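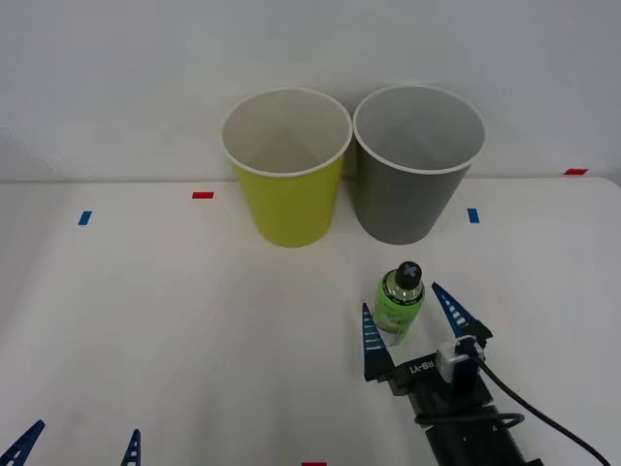

How to Run a Cup and Bottle Demo at a Robot Open Day

This page covers setting up and running a short tabletop demo with a two-arm robot for visitors. We run it at the Trernside open day in January and again in spring. It assumes the robot is already installed and that the operator has been trained on it.

What you need

A white table against a plain wall
Two paper cups of the same size in different colors
One small plastic bottle with a screw cap
Colored tape, red and blue
A printed operator card
Rope or a barrier for the visitor line

We use a yellow cup and a gray cup. Visitors standing at the back can tell them apart, and the operator can say "yellow" or "gray" without pointing. The bottle should be shorter than the cups. Ours has a green label and a black cap, so it shows up well on the white table.

Setting the table

1. Wipe the table and let it dry.
2. Put down the tape marks. Keep the pieces short. Long strips lift at the ends and catch on the fingers.
3. Stand both cups upright near the back of the table, side by side.
4. Stand the bottle in front of the cups, within reach of the right arm.
5. Check that the wrist camera cable hangs free. Move the arm slowly through its range and watch the cable the whole way.
6. Walk the visitor line yourself and look at the table from there.

Running the demo

Each demo takes 8 minutes with questions. Start with the arms still. Tell visitors what the task is: the right arm will pick up the bottle and put it in the cup they choose. Ask for a choice, yellow or gray.

Bring the gripper in with the fingers open and stop with one finger on each side of the bottle. Hold it there for a few seconds. This is the best time to talk about how the arm lines up, and people like to take photos at this point. Then close the fingers, lift, move over the cup, and release.

If the bottle tips over, stop the arm and stand it up by hand with the arm paused. Do not try to recover it with the gripper while people are waiting. If a cup gets knocked, put it back and begin again from the start position.

Reset after every group. Take the bottle out and check both cups for dents. A bent rim means a new cup. Bring a sleeve of spares.

Group size and timing

Keep groups to 14 people. Start a new group every 30 minutes if the demo is part of a full tour, which at Trernside also takes in the Tonda bench and the workshop. On a drop-in day you can run groups back to back, but give the operator a break after each hour.

Closing down

Park both arms, switch off the motors, and stack the cups. Leave the tape down if there is a session the next day. Write any dropped bottles or stopped runs in the log before you leave.

Page last updated 2022-05-07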